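Veronika Szekeres has a bench, a kettle and a squeaky stool, and she offered me the stool. I'd come to talk about soft things. Rubbery things, mostly, the squishy bits and pieces that collect in the bottom of a kitchen drawer or a toy box and that most of us never think about until they go sticky. Veronika thinks about them a lot. She runs Pukska, a little mending and cleaning workshop out the back of her house, and she has been at it long enough that people now post her things in padded envelopes with notes inside.

"The notes are the best part," she told me, putting the kettle on. "Someone will write me two pages about a bath toy. I read every word."

I asked how she got started and she laughed and pointed at a shelf. It was her mum's baking moulds that did it, a whole stack that had been stored in a hot shed and come out grey and tacky. Everyone told her to chuck them. She tried dish soap, then bicarb, then a long soak, and by the end of that November she had most of them back in the kitchen. Then a neighbour brought some over, and then the neighbour's sister, and so on (you know how these things go!).

These days there are some 200 pieces in the workshop, sorted into tubs by colour. I thought that was for looks, but she set me straight.

"Colour travels," she said. "You leave a red one sitting on a white one over summer and you've got a pink one. I learned that with somebody's favourite, and I still feel sick about it."

We got talking about purple, which is her favourite colour and also, she reckons, the hardest to keep nice. Dark purple hides everything. The paler ones, the lavenders and lilacs, hide nothing at all.

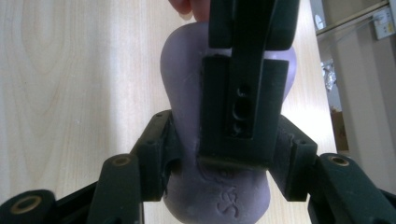
"Matte is the trouble," she went on. "Shiny wipes down in a second. With matte you get every smudge and every bit of dust, and if you scrub it you only make a shiny patch, and then you're looking at the shiny patch for the rest of your life." Her answer is lukewarm water, one drop of plain soap and a soft cloth, dabbed on and left alone for 12 minutes. She times it on her phone. Raised lettering gets a baby's toothbrush, worked along the strokes and never across them, and the curly writing takes longest. She told me she once spent a whole morning on a single loopy capital K, on a piece from a brand called Kudach that I'd never heard of.

I wanted to know about talc, having grown up in a house where everything rubber got a good dusting before it was put away. Veronika pulled a face.

"A tiny bit, if it's going in a box for years. People go mad with it. It gets down in the letters and cakes there, and then they send it to me!"

Her other gripe is squashing. She showed me how she puts things away, each in its own fold of brown paper with nothing heavy on top, and anything with a narrow middle gets laid on its side so the waist doesn't crease. Her friend Simov thinks this is over the top. Simov also keeps his in a bucket, she added, and gave me a look over her mug.

She charges $12 for a small clean and $40 for what she calls a rescue, though I got the feeling plenty of rescues go out the door at the small price. There was a parcel on the bench marked Kerekes, job 401, all taped up and ready for the post, and she kept patting it while we talked.

Before I left I confessed to a drawer of my own at home, and she asked me what was in it. I said I didn't really know.

"Tip it out on a towel," she said, "and ring me before you use anything stronger than soap."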